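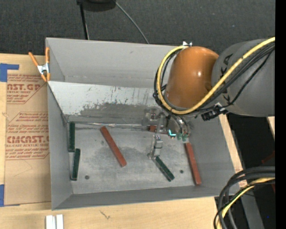 Salamatu Yakubu wrote in to say that her bin-picking cell drops blocks every winter, and that the supplier's man told her to buy new fingers. Did she have to?

Reading time: 2 minutes

Probably not. I have heard the new fingers advice a good many times and I trust it about as far as I trust advice to buy a new kettle when the old one wants descaling. Try the cheap things first.

Wipe the finger tips. Use a lint-free cloth and a drop of isopropyl, with the air off and the arm locked out. The Rorel leaflet says to do this every 625 hours. I'd do it when they look grubby.

Check that the bin hasn't crept. A metal bin on a smooth wooden top will move if the arm nudges it often enough, and then every pick is slightly wrong in the same direction. A spring clamp on the rim helps a bit. Don't believe anyone who says it holds the bin still — put tape down at the corners and look at it on Monday's job sheet or whatever you keep.

Look at the cables where they bend. Run the arm slowly through its full reach and watch for a loop that goes tight. If it pulls, give it more slack and move the tie. Spiral wrap is fine, but it hides cracks, so take it off now and then.

Air fittings: soapy water on a small brush, pressure on, arm stopped, hands clear of the fingers. Bubbles mean a leak. Push the tube fully home before you order anything. Cut the end square if it's chewed.

The anti-slip spray people keep recommending did nothing for me. I tried one tin in February and spent the evening scraping it off.

Scuffs on the bin floor are harmless unless your camera mistakes them for parts. Matt paint is supposed to cure that. Mine flaked, and then it was picking at the flakes.

If all of that is done and it still drops blocks, fine, price up the fingers. Arellano wanted 383 for a pair, plus postage.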